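Home | Our Work | Reports | Grants | Contact

Cantero Passenger Rights Project
Progress report to the Ketton Fund, 9/20/19

Dear friends at Ketton,

It has been a full and happy stretch since we last wrote in February, and we have plenty to tell you. Your grant was meant to help travelers who lose out when an airline cancels the rest of a ticket after one missed flight, and we have now taken on 55 of these cases. Most are still being argued by letter, which is slow going, but five have ended with the fare paid back in full – a lovely thing to be able to report!

The plain-language guide is finished too. We printed 1,000 copies and sent the bulk of them to the Brorolico help desk, where people tend to turn up tired, worried and holding a ticket they can't make sense of. The online version, built on Sultutetti, took longer than we had hoped (the fare rules kept changing under us), and two of its chapters still need a lawyer's eye before we let them go.

Spending is within the budget you approved. We would like to move what is left of the printing money over to legal review, and would be glad of your word on that before we book the hours.
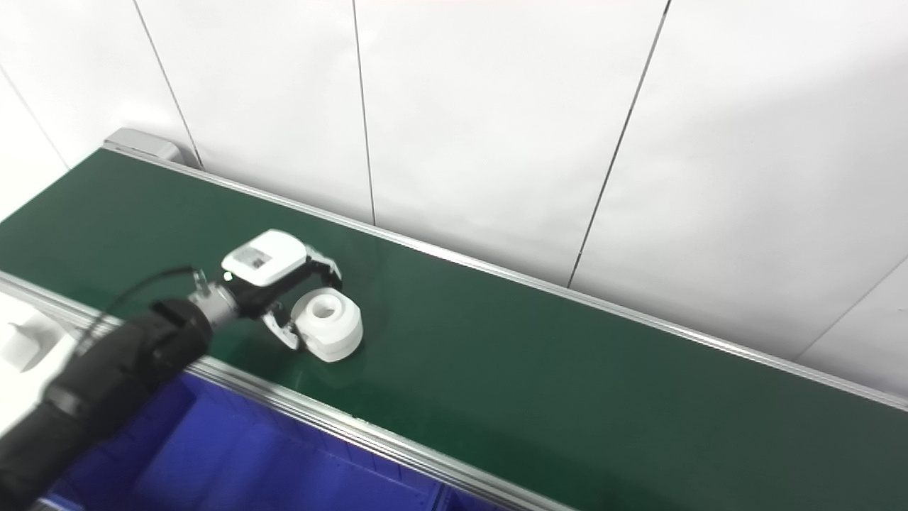 What should a traveler do after missing the first leg of a return trip?
Call the airline the same day, ask for the return flight to be kept, and get the reply in writing.

Contact us | © Cantero Passenger Rights Project | Back to top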